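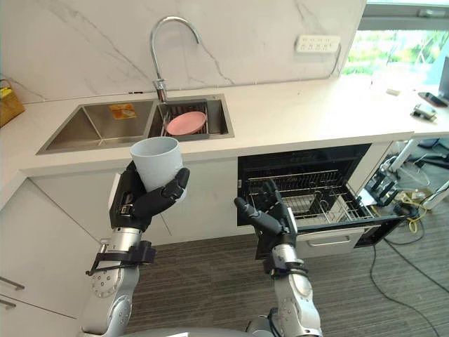
À Piline, les réservistes ont rendez-vous mercredi à 8 heures devant la caserne. Ils sont 148 à avoir répondu, pour 200 convocations envoyées. L'exercice dure deux jours et porte sur la garde du pont de Hirano, fermé aux poids lourds pendant la nuit.

## Des routes partagées

La mairie de Nudham demande aux habitants de passer par Drusent. Les bus scolaires gardent leurs horaires. Les commerçants, eux, ont surtout retenu l'interdiction de stationner sur la place du marché.

L'état-major ne prévoit aucun tir. Les convois rentreront jeudi soir, par la route du nord.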